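Vokau wrist cable kit, revision B

Replacement loom and clamp set for Vokau tabletop arms with the two-finger gripper. Supplied by Nosska. Part number 1196.

Reason for the revision

The first-issue kit (part 489) left the lower loops unsupported between the wrist bracket and the gripper. On low picks the slack could catch on an object or on the table edge. At the Clumstead test bench one arm snagged a loop during a sideways move, pulled the gripper connector half out and lost finger position feedback. The controller read the missing signal as 'gripper closed' and carried on with the cycle. The held item was dropped from a height of 194 mm. There was no injury, but the arm did not stop, and we treat that as a safety fault.

Joelle Hakim traced the false reading to firmware earlier than September's release. Fitting the kit alone does not cure it. Update the controller first, then change the loom.

Contents

Loom, wrist to gripper, with locking connector
Cable clamps, 5 off
Strain relief plate
Fixing screws and hex key
Printed check card

Fitting

Isolate the arm at the wall before touching any connector. The emergency stop removes drive power only — the 24 V supply to the wrist stays live. Allow around 20 minutes per arm. After fitting, turn the wrist through its full range by hand and confirm that no cable goes tight or touches the fingers.

Small-object work, wrist and fingers: 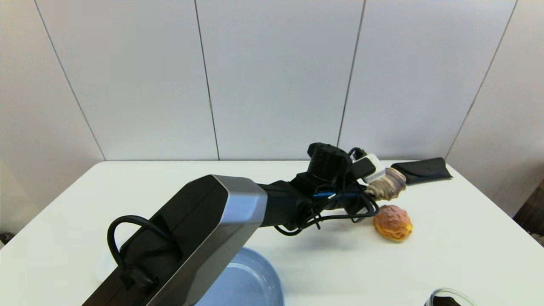
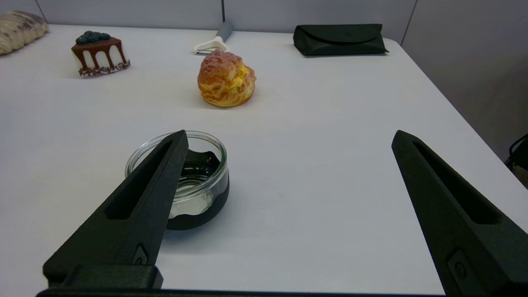

Arms used for this sort of work should be checked weekly. Look for flattened insulation, a connector that moves when pressed, and slack below the lowest clamp. If any of these is present, take the arm out of service. Do not tape a damaged loom.

Kit 489 is withdrawn. Unused stock can be returned to Nosska for exchange, carriage paid. The Aoun long-reach arm uses a different bracket and is not covered by this page.

Technical queries: Karim Chamoun, spares desk. Please quote the arm serial number and the firmware version.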